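Unit 4: Planning an equipment purchase
Notes by Anayeli Valdovinos

Start from the task, then price the tool. A group that wants to record grasping data at a desk may do fine with hand-held grippers and leave the arm for next year's budget.

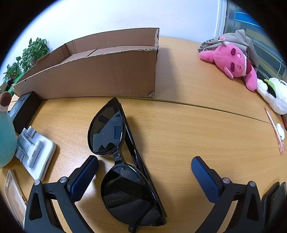

Falton Robotics Teaching Group - Equipment Planning

Thin, glossy items such as folded sunglasses are a fair test before you order. Check how far the fingers open and whether the pads can be bought separately. Pads wear out first, so list them as a supply.

Worked budget, in dollars:
Hand-held grippers, 2 at 1000 each: 2000
Spare pads, 2 sets at 39 each: 78
Test objects: 100
Total: 2178

Desk objects can be borrowed, but write down which ones you used. Shipping is not in the total. Ask the supplier for it in writing.

For next time: read the Zerkumside quote and mark every cost that comes back each year. Apolinar Jaramillo has the blank order forms. Drafts are due Apr 12, 2020.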